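Every Tuesday evening I try to get somebody new to take the side off an old office computer, and I have yet to meet a person who didn't lean in closer. I love these machines. I think they are the best teaching tool going, and we keep throwing them in the scrap pile!

The usual argument against them is speed. Sure, a retired desktop won't keep up with anything sold this year. But most of what people do at home is email, bills, a bit of writing, the odd video call - and a clean system with a cheap solid-state drive handles that happily. My neighbor Štěpánka Oravec runs the whole schedule for the Kirnov choir on one, 102 singers and all their rides, and she has no plans to upgrade.

What really wins me over, though, is what you get to see when the cover is off. A modern thin laptop is a sealed slab with glue in it. An old tower is a little town you can walk around in. You lay it on its side, the board faces up at you, and the power supply sits in its corner like the gray box it is. You can follow a cable with your finger from one end to the other.

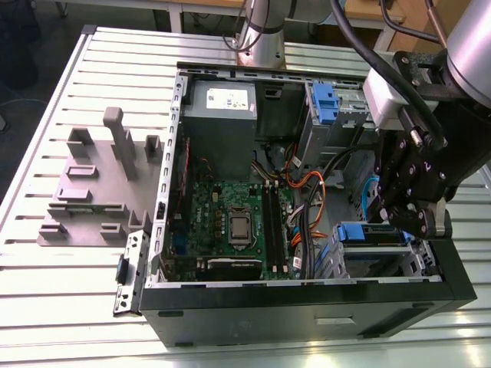
## In praise of blue plastic

Look at the blue handle on that Dell's drive cage, and the blue release tab on the caddy lower down. Somebody sat at a desk and decided that the parts you're meant to grab should be a different color from everything else. I find that wonderful. It's a note from the designer to a stranger years later, and it still reads perfectly.

The memory slots are nearly as friendly, with small white latches at the ends. A twelve-year-old can learn to swap a stick of memory in one evening (mine did, and then wanted to do the neighbors').

I'd love to see every school district hang on to a shelf of these. Ours, Prisetti, cleared out 190 desktops in May and sent the lot for recycling. Give me even 134 of them and a few long tables and I could keep a class busy for years, with spares for the ones that get a screwdriver dropped in them.

Yes, they're heavy, they hum, and they use more power than a tablet. I'd still take one home tonight. If your office has a few going begging, ask for one, unplug it, find the side panel and have a good long look before you decide it's junk.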